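Saturday, September 5, 2020

Kitchen diary. A day of bread, plum jam and a pie that took too long.
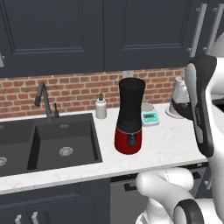

Morning

Up before seven to feed the starter and get the dough going. I had meant to make a plain white loaf but there was only a cupful of white flour left in the bag, so it became half wholemeal. I used more water than the recipe said and it was sticky to handle. I did the folds at half past seven, eight and half past eight and then left it under a tea towel.

Breakfast was the end of the last loaf, toasted, with the marmalade from Plemach. It is too sweet for me. I will finish the jar but not buy it again.

Walked down to the market at Rindevside while the dough was rising. It has been back on Saturdays since the middle of August, with the stalls spread out along the river side of the car park and a one-way rope. Most people had masks on. The queue for the vegetable stall went back as far as the bottle bank, but it moved. Bought leeks, a bag of small potatoes, runner beans and two cabbages that I did not need. The fish van had gone by the time I got there.

Nerys Kemeys had plums. Her trees have done well this year and she was selling them by the basket at the end of the row, next to the eggs. She weighed mine on the old kitchen scales and it came to 3550 grams, which was more than I went for. She charged me for three kilos. She asked if I still had her preserving pan from last year and I had to say yes. I said I would bring it back next week, with a jar in it.

Jam

Stoned the plums at the table with the radio on. A lot of them were very ripe and came apart in the hand, and a few had to go on the compost. I put the firmer ones in a bowl for eating and weighed what was left for the pan, 1071 grams after stoning for the first batch. Equal weight of sugar, the juice of a lemon, and a small glass of water to start it off.

My mother put a few kernels in hers and cracked them with a hammer on the back step. I did not bother.

It took longer to set than I expected. I put saucers in the freezer and tested it four times. The first three ran straight off. By the fourth it wrinkled when I pushed it with a finger, so I took it off and let it stand a quarter of an hour before filling the jars. It made five and a bit. The bit is in a teacup in the fridge and will be gone by Monday.

I will do the second batch tomorrow with less sugar and see if it keeps. The recipe in the Sumesari booklet uses 618 grams of sugar to a kilo of fruit, with a warning to eat it within the month. It also wants a stick of cinnamon, which I have, and a star anise, which I don't.

Afternoon

Shaped the loaf at one and baked it at three. It spread a bit and the crust caught on one side, where the oven always runs hot. The inside was good, a bit close at the bottom. I should have given it another half hour before baking but I needed the oven for the pie.

Had a slice with butter and the scrapings from the jam pan, standing up. That was lunch, more or less.

Rang my sister. She has made pickled beetroot and stained the worktop, and wanted to know if lemon juice would get it out. I said to try bicarbonate of soda and leave it a while. She is thinking of coming over the weekend after next if the rules stay as they are.

Supper

Leek and potato pie. I have eaten this all my life and never made it, as it was always my aunt's dish and she never wrote it down. I remembered a lot of pepper, and cheese in the pastry. I guessed the rest. The leeks went in butter with the lid on until soft, then the potatoes, sliced thin, a spoonful of mustard and the last of the cream.

The pastry was fine. The potatoes were not. I had cut them too thick and they went in raw, so after forty minutes they were still hard in the middle. I covered the top with foil and gave it another half hour. We ate at ten to nine. It tasted close to hers, but hers had something else in it, nutmeg perhaps, or it may have been lard in the pastry.

Two slices left for tomorrow. The beans did not get cooked.

To get: white flour, lemons, jar lids, foil. Soak the preserving pan tonight and give it a proper scrub before it goes back.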